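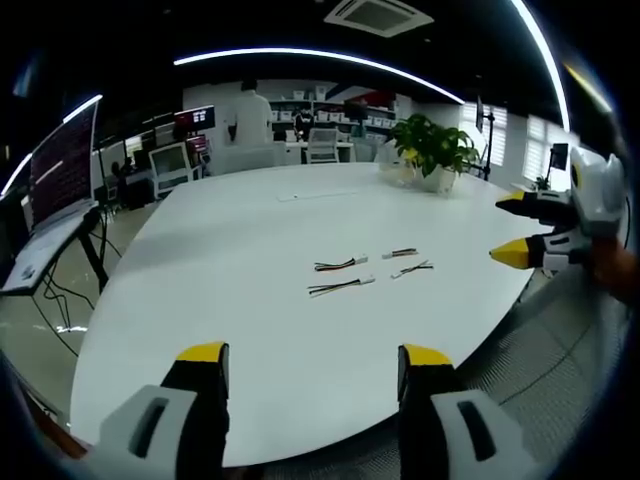 Cable working group, Fornura office, Wednesday, March 20, 2019. Minutes of the last meeting were approved with one spelling change. The group met at the oval table and began with the short harnesses for the Bramo lamp kit. The four on the table all end in white connectors, and it was agreed to keep white for the whole kit. Munteanu has quoted for 67 sets. Delivery is expected in May.

2. Connectors

The fit between the two halves was discussed. Two complaints have come in from Plindetti. It was agreed to ask for a sample with a firmer latch before the order is placed.

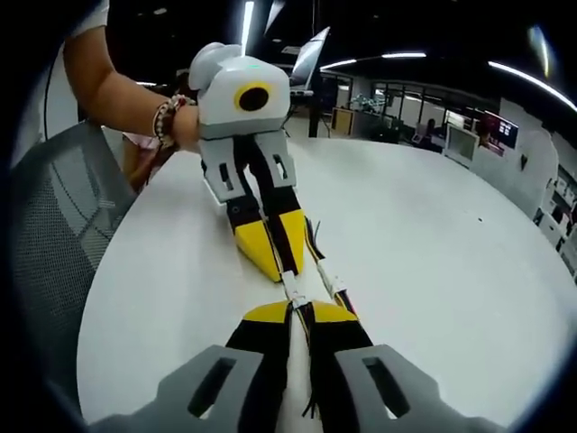
Small white connectors, item 2.

3. Labels

Wire colors alone are not enough to tell the harnesses apart.

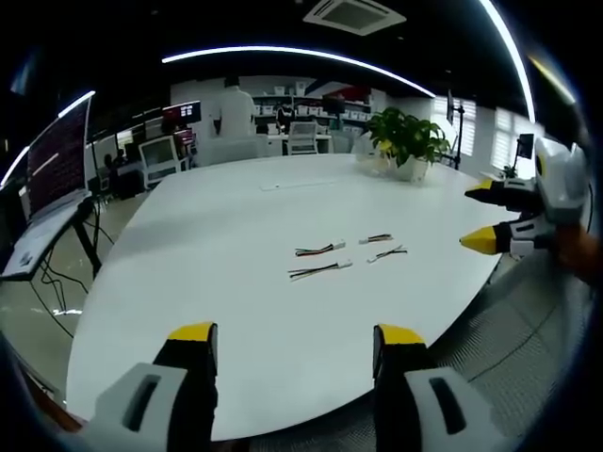
Length was raised next. Plindetti wants one length across the kit. The bundles on the table are not all the same, and the longest would be hard to fold into the current box. Action: get a price for a box 13 mm deeper. Decision held over. 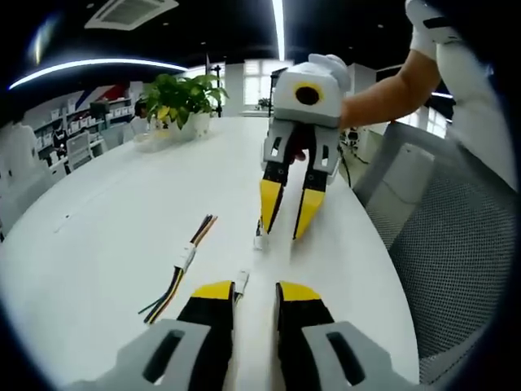 Photo: Fornura office

4. Storage

Loose harnesses will go into lidded bins, 16 to a bin, with the part number on the lid. The old bags can be used up first.

5. Other business

None. Next meeting to be set once the Munteanu sample is in.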